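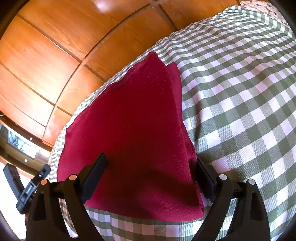 A hand-held gripper around a folded dark red cloth at the Lunero open day.

Lunero opened its workshop to visitors on 6/30/24 to show how it records household tasks for training robots. The company had places for 132 people, and all of them were taken before the doors opened at noon.

Guests went through in groups of 12. Each group watched a staff member pick up and fold small pieces of cloth with a hand-held gripper, a tool with two black jaws that a person works in place of a robot's hand. A camera mounted on the tool records what the jaws do, and the recordings are later used to teach robot arms the same movements.

Visitors then tried the grippers themselves. Towels and napkins were the most popular choice, though several people found that a thin cloth is harder to pick up than a thick one. Children under 10 took part with an adult.

The second half of the visit was a talk on how recordings are checked. Lunero said that a single folding task is repeated by 29 different people, so that the robot does not learn only one person's habits. Clips in which the cloth leaves the camera's view are thrown out and done over.

Two other firms had tables at the event. Bemevex, which makes finger pads for grippers, handed out samples in soft and hard rubber. Vivasent showed the software it uses to sort video by task.

The open day was the first since Lunero moved into the Gallardo building in February. The company said it plans to hold 4 more over the coming year, with the next one given over to kitchen work such as stacking plates and closing jars. Admission will again be free, but places must be booked ahead through the front desk of the building.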